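El 30 de septiembre de 2024 visité la jornada de puertas abiertas de Udadex, una empresa de servicios para edificios que tiene su sede en Flernbridge. Yo trabajo en la gestión de unas oficinas pequeñas y quería aprender cómo organizan ellos la recogida de residuos. Escribo estas notas para mis compañeros que no pudieron viajar.

Nos recibió Neusa Magalhães, responsable de formación. Explicó que el edificio Tallolwood tiene 80 puestos de trabajo y que antes cada mesa tenía su propia papelera. Desde julio hay 40, siempre compartidas entre 2 mesas vecinas. Al principio la gente protestó bastante – esto lo contó con mucha franqueza. 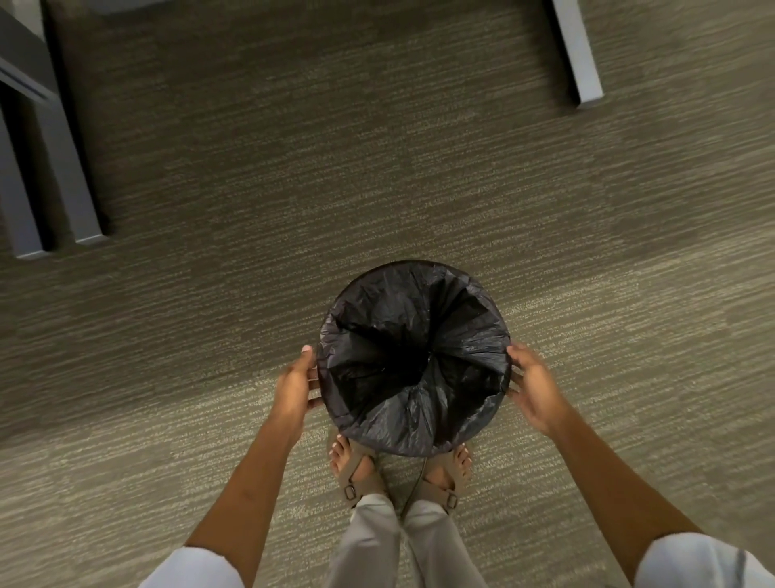
## El almacén

Después bajamos al almacén. Las bolsas están ordenadas por diámetro y no por litros, y me pareció una idea muy práctica, porque en mi oficina siempre cogemos la medida equivocada. En el último inventario figuraban 1.004 bolsas negras. El borde de la bolsa se dobla hacia fuera, sobre el borde de la papelera, y el personal nuevo lo practica en su primera mañana.
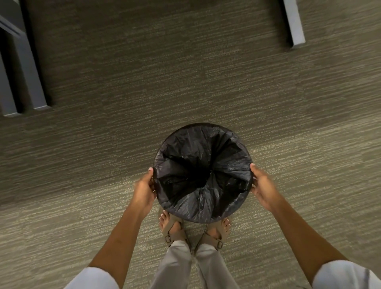

Pregunté también por el coste. Neusa Magalhães no quiso dar precios, pero dijo que el ahorro principal está en el tiempo del turno de tarde. La bolsa que sigue limpia no se cambia, solo se revisa. Para el papel usan cajas aparte, al lado de las impresoras.

## La charla de la tarde

La charla de Fitzgerald Iwasaki, de la consultora Tillman, fue demasiado larga para mi gusto. Habló de contratos, de horarios y de la separación de orgánicos en las cocinas. Lo más útil fue su consejo de pesar los residuos durante un mes completo antes de cambiar ninguna ruta.

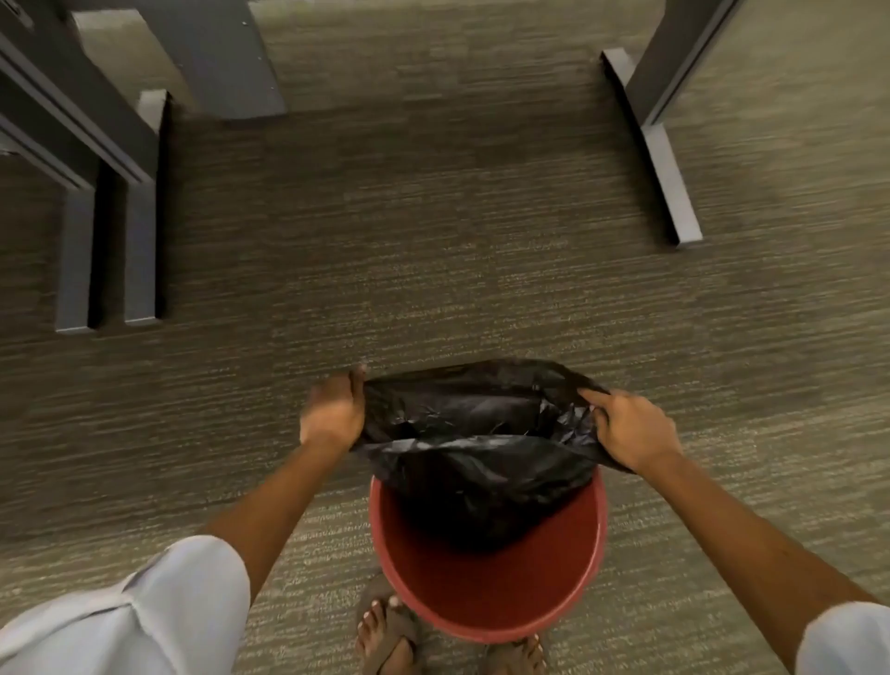
En el turno de preguntas, una señora quiso saber qué se hace con los vasos de café a medio beber. La respuesta fue poner un cubo para líquidos junto a la máquina. Yo lo voy a proponer en nuestra segunda planta, donde tenemos ese mismo problema.

El café de la pausa era flojo, pero había buen pan. Tengo las hojas de ruta en papel – quien las quiera, que me escriba y se las escaneo.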